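Where should the speaker go on a small dining table?
Posted by Soudabeh Tabrizi

We eat at one light wood table and my speaker with the colored light ring lives on it too. Now it stands at the left end and the bowl is at the other side. I am afraid of soup on it. Is there a better place?

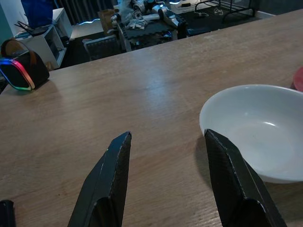
Wagner Seixas
Move it to a shelf. Food and electronics don't go together.

Esmaeil Karimi
I don't agree fully. In my home the speaker stayed on the table over 2 years without any accident. Keep it near the back edge, and put the bowl and the plate close to each other, with the cup on the far side from the speaker.

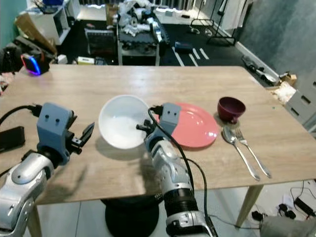
The spoon and fork can lie next to the cup, so your hand does not travel across the speaker -- this was my mistake in February. Also wipe the wood before you put the speaker back.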